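A Visit to the Fortin Open Day in Jenholm
Posted by Marit Sandberg, July 2023

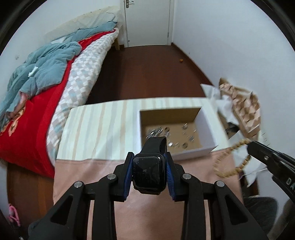

I had wanted to see this place for a long time, because my brother-in-law works two streets from it and he always speaks of the building with the round windows. When Fortin announced an open day I wrote to them the same evening and received a ticket with the number 591. The train to Jenholm takes one hour, and from the station you walk along the canal.

At the door we were given a paper badge and a cup of coffee, and then we were divided into groups. Our guide was Kendra Gill. She is responsible for what they call the household program. I expected a hall with big yellow arms behind fences, as in a car factory. Fortin does not have such a hall. They teach robots to handle the small things people keep at home, and for this they need very many recordings of hands at work. A person takes a gripper in the hand, one on each side, and does ordinary tasks with it: picks up a watch, puts a bracelet in a box, folds a cloth. The gripper has a camera, and the camera sees the same as a robot would see later, when the same kind of gripper is mounted on an arm.

Much of this recording is done in normal homes and not at Fortin. I asked Kendra why they do not build a nice bedroom in the office and stay there. She answered that they did it in the first year, and the robot became very good at that one bedroom. In a real room there is a blanket that is not flat, and somebody's bag, and the light comes from the wrong side. She said the watches are among the most difficult objects they have. The strap is soft and goes its own way, and the glass is smooth, so the fingers must take it on the sides, with enough force but not too much.

After the introduction we could try for ourselves. There were 11 of us in the group and three tables. I am right-handed and I thought the left gripper would be the problem, but my mistakes came from both. The fingers open and close when you squeeze the handle, this you learn in one minute. What I could not learn so fast was the distance. I was looking at my own hand and not at the tips, and I closed the gripper in front of the object several times. An older gentleman next to me, Vernon Nguyen, was repairing clocks before he retired, and he was the best of us all. He put small screws into a tin one after another and did not drop any. I dropped most of mine. The staff were very polite about it.

Then we went upstairs to the robot itself. Its name is Ulla. It is two arms on a stand with wheels, and it has no head, which disappointed the children. The demonstration was to clear a table with jewelry and other small things and sort them into boxes. Ulla is slow. I want to write this clearly, because the film on their web page is shown faster than real time (it is written in the corner, but small). It took a necklace, lifted it, stopped, put it down again and took it at another point. The second time it succeeded and people applauded. With a coin lying flat it did not succeed at all, and Ghislain MacLeod, the engineer who stood by with the stop button, moved the coin to the edge of the table himself and continued.

I liked that he answered all the questions without making it bigger than it is. One visitor wanted to know when she can buy one. He said he would not promise any year. Another asked what happens with the recordings from people's homes, if there are letters or family pictures lying around. They ask the family to put such things away before, he explained, and a person looks through the material after and takes out what should not be there. I would have liked to hear more about this point, but the time was short and the next group was already on the stairs.

In the last room there was a small exhibition by Castum, the company that makes the pads for the fingers. You could touch different kinds, with ridges, with dots, and totally smooth ones. Thérèse Beaulieu from Castum let us pull a strip of cloth out of each one to feel the difference. The ridged pads held best for me. They also become worn, and she had a box of old ones where the ridges were nearly gone.

Some practical information if you want to go the next time. The entrance is free but you must register. The visit takes two hours, and there is a lot of standing, with only a bench in the corridor. The elevator is behind the reception and you have to ask for it. Children are welcome, but for the small ones the grippers are too heavy. You may take photos on the ground floor and not upstairs. The coffee is good, and the cinnamon buns were finished before our group came down.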